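Small bathroom walk-through, with comments
Zurkari short-let units, vanity and cabinet check
Date of check: 12/19/23

This is the checklist the office asked for, filled in the way it came, plus what I think of it. The form has 56 lines. I have kept the ones that apply to a bathroom with one basin, one toilet, one cabinet and no window, and dropped the rest, including the six lines on bathtubs. The form came from the Guvlow template pack in July and I don't believe whoever wrote it had cleaned a bathroom lately.

WALL CABINET

1. Cabinet fixed to wall, no movement when pulled. OK.
Comment: I pulled it at the bottom corners with both hands. The form says "visually confirm," and I don't see how you visually confirm a screw that is behind a cabinet. Pull it.

2. Mirror secure in its frame, no chips at the edge. OK.
Comment: Ran a dry cloth around the edge. Nothing caught.

3. Open shelves free of medicine and sharp items. OK.
Comment: No pills, no razors. Open shelving over a basin is still a poor idea in a unit that takes families. The Bristeo sales sheet calls the open side "easy reach." Easy reach for whom? A child standing on the toilet lid can get to a lot more than people expect.

4. Bottles upright, caps closed, labels facing out. OK, with a note.
Comment: Heavier bottles belong on the bottom shelf, and I would like to see that written down somewhere. "Labels facing out" is a hotel rule and has no business on a safety form. I ticked it because leaving it blank sends the whole sheet back.

5. Shelf load under limit. NOT CHECKED.
Comment: No limit is marked on the cabinet or in the paperwork. I am not going to tick a number I can't find.

BASIN AND VANITY

6. Faucet firm at base, lever moves freely. OK.
Comment: No wobble. I work the lever ten times each way. Once tells you very little.

7. Overflow opening clear. OK.
Comment: Look at it with a flashlight. Most people skip this line and then act surprised when the floor gets wet.

8. No cracks or chips in basin or ledge. OK.
Comment: A hairline crack is easier to feel with a fingernail than to see under bright ceiling lights.

9. Ledge clear of loose items. FAIL.
Comment: Sponge in its pouch, left out on the side. It is a small thing and I expect to hear that it is a small thing. A sponge put away damp in a fabric pouch will smell, and one left by the basin gets used on the basin and then on who knows what. Give it a hook or take it out of the room.

10. Hot water temperature within range. NOT CHECKED.
Comment: The range box on my copy is blank. See line 5.

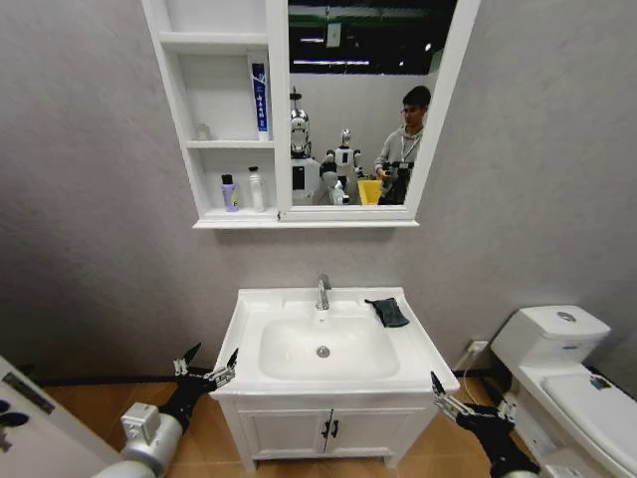
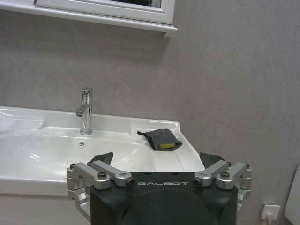

TOILET AND FLOOR

11. Toilet does not rock. OK.
Comment: Sit on it and lean. Pushing with a foot proves nothing.

12. Floor level, no lifted edges. OK.
Comment: Wood-look flooring beside a toilet always makes me uneasy, whatever the Sauerland brochure says about moisture. I want this line checked every visit, especially at the joint in front of the vanity.

13. Slip risk considered. YES, I considered it.
Comment: What does the office do with a "yes" here? There is no place to write what I concluded. I concluded that a mat with a rubber back is needed and that one should be on the supply list.

COST LINE

14. Estimated cost of corrections: 18 dollars for the hook and mat.
Comment: The quote attached to the form was 394 dollars for a "storage safety upgrade," with the same open shelves in it and a new set of labels. I can't recommend it. Ask what part of it makes anyone safer before signing.

RESULT

One fail, two lines not checked. The form wants a single score and I have left that box empty. Lines 5 and 10 stay open until somebody sends me the limits in writing. Recheck line 9 at the next visit, and please fix the spelling of "vanity" on page two.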